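Gripper comparison thread. Two parallel-jaw sets on the bench this month, the Purbridge fingers and the Ostusgate fingers. Same controller, same task: scoop dry beans, dump into a bowl on a kitchen scale, read the weight.

The task is dull on purpose. A thin plastic handle wants to rotate in the jaws as soon as the cup has mass in it. If the fingers let it roll even slightly, the scale tells you.

Target is 26 g per scoop, 100 scoops per finger set. Hiwot Demissie wrote the logging script. It polls the scale after each dump and stores joint states with the reading.
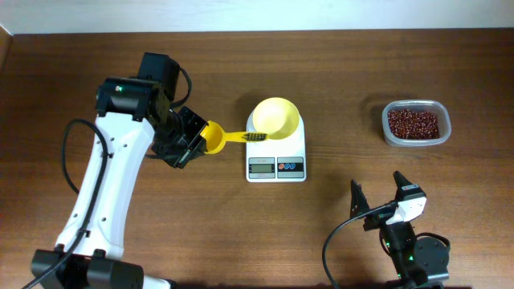
Grip force first. Both sets hold the scoop fine in free air at the default setting. The difference shows up on entry, when the lip pushes into the pile and the handle is loaded sideways. Purbridge slipped on the deeper entries. Ostusgate slipped less but took longer to settle.

Raising the force helps until the handle starts to flex. After that you are measuring the plastic. I backed off and left it there for both sets.

Wrist view turned out to matter more than I had planned for. With only the overhead view, the policy misjudges how far the cup is from the container wall. Add the wrist stream and most of the wall contacts go away.

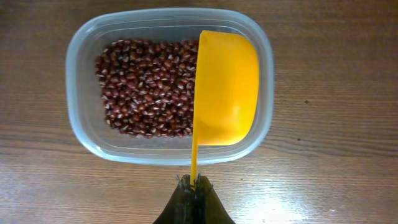
Wrist view, scoop over the beans.

Downside of that camera position: a yellow cup covers a lot of the container. On approach you lose the right side of the container, so the depth of entry has to come from the arm and not from the image.

Wilfredo Dela Peña asked about glare off the table. Yes, it is there in the wrist stream. Locking exposure was enough. I have not tried a polarizer.

Cabling note: swapping finger sets is quick, but check the Faston terminals on the supply side before you blame the controller for dropouts. I lost an evening to one loose tab.

Next run is 200 scoops per set with the Cortés controller, same beans, same scoop, force fixed – then I will post the spread for both. Logs go up in August.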